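Pay the demonstrators for the bad takes

Anyone who has spent a week showing a robot how to do housework knows that the shift sheet and the hard drive disagree. The sheet says how many takes were finished. The drive holds everything else as well: the dropped bowls, the door bumped shut, the grip that slid and had to be taken again.

At Lostwood we recorded 1,897 takes of kitchen work in April, all by hand, with a person wearing a camera and working a gripper in each fist. Of those, 1,538 were kept. The rest were marked as failed and the people who made them were paid nothing for them. I think that was a mistake, and I argued against it then.

Look at what the work asks for. A colander is round, it has a rim, and two narrow fingertips have to hold it level in front of an open microwave. Your own hands would do it without thought. With grippers you have to learn where the rim will bear pressure, and you learn it by getting it wrong. Sun-ja Yoo, who trained most of our demonstrators, told new people to expect a poor first day and a fair second one.
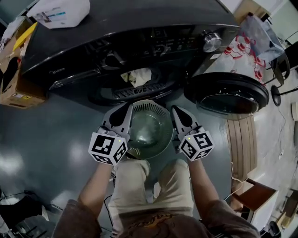 What per-take pay does

When only clean takes are paid, people stop trying anything that might spoil one. They find one grip and one angle, and they repeat it. We went through 281 kept takes of a single task and could hardly tell one person's from another's. A robot trained on those has never seen a recovery. The first time its grip slips, it has nothing to copy.

Torquil Rankin made the case for the other side, and it is a fair one. Pay by the hour and some people will slow down. Some did, when we tried it on the Rana job. But the takes were more varied, and several showed a slip being caught and put right – the part we had been throwing away.

I would pay a flat hourly rate, keep every take, and label the failures by the moment they went wrong. The labeling costs money. So does sending people back to record the same task a second time, and we have done that on two projects now.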